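4.2 Where folded garments get put down

The intake sheets asked for one thing only under location, the surface the garment was on when folding stopped. We'd assumed tables. Of 284 entries logged across the Kimaro and Hurkulby households in March, 75 gave a table or bench top. The rest were beds, couches, chair seats, the tops of washing machines, and in a few cases the floor. This matters for the fold scores in Section 5 because a soft surface gives under the hands and a hard one doesn't, and our scoring grid was drawn up on a laminate bench at Senura with plenty of room on every side.

A word on terms first. "Folded" here means the garment has been reduced to one flat packet with no loose limb sticking out past the outline. "Settled" means left alone for at least a minute. A packet can be folded and not settled (somebody picks it up again, refolds the collar, has another go) and we've kept those as seperate rows in the table. Earlier drafts lumped them together, which made everyone look quicker than they were.

Seats are the odd category. Wide enough for a shirt or light jacket, usualy not flat. The padding crowns in the middle and drops away at the front, so a packet laid square to the seat ends up with one part higher than the other. Textured upholstery holds cotton quite well and slippery linings badly. Participants tended to fold on the seat from a standing position, bent over, and then complain about their backs in the comments field. Noted, not scored.

Dark garments gave the coders the most trouble. Black on black, the layers run together, and the only reliable cue to which layer is on top is the fastening line or a change in sheen. We ended up telling coders to find the placket first and work outward from it. Snaps help a lot. Buttons in matching thread hardly at all. Zips somewhere between, depends on the tape.
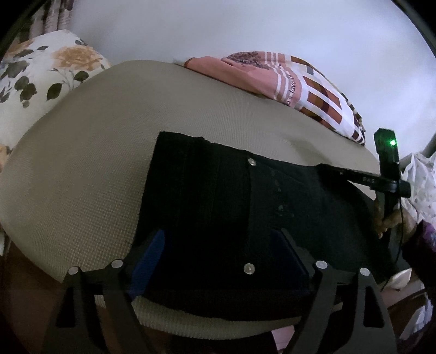 Figure 4. Black garment folded on a beige upholstered surface. Two silver-coloured snaps lie along the overlap, the cloth deep black to the left of it and charcoal to the right.

Agreement between the two coders improved once the placket rule went in, mostly on outerwear and work shirts. It did nothing for T-shirts, which have no placket to find, and for those we fell back on the neckband and, failing that, the hem. Where neither could be made out the row was marked U and dropped from the layer analysis but kept in the surface counts. Readers comparing Tables 3 and 4 will see the totals differ, this is why.

Edges next. We scored three: the top edge (nearest the collar or waistband), the side edge with the fewest layers, and the bottom. A straight side with a wavy top is very common on soft surfaces and we don't treat it as a fault by itself. It goes down as 2 out of 3. A raised fold along an edge loses a further half point only if it's wider than a thumb, measured against the printed strip in the kit. The strip was a late addition. Before that the coders used their own thumbs and you can guess how that went.

Lint and specks on dark cloth were recorded as present or absent and otherwise ignored. Several participants asked whether a garment with fluff on it should go back in the wash pile. Our instruction was to fold it regardless. Some didn't, and those sessions come up short, see the notes under Table 3.

One thing we'd do differently. The Clerka booklet, which every household was given, shows all its folds on a white table seen from straight above. People on beds and couches couldn't line the garment up with anything and turned the booklet around and around trying to match it. A second set of drawings, on a cushion, seen from the front at a low angle, would have saved a fair bit of muttering. We've since drafted these for trousers and button-fronts, hoodies still to do.

Storage after folding was outside the protocol, though plenty of participants wrote about it anyway. Chair seats came up again and again as a halfway stop, the place a thing sits between the wash and the drawer, sometimes for days. A follow-up on these halfway stops is planned using the same households, with the sheet reworded so that "surface" and "storage" are two questions. Data entry for the present round closed on 2018-04-01 and late sheets were not added.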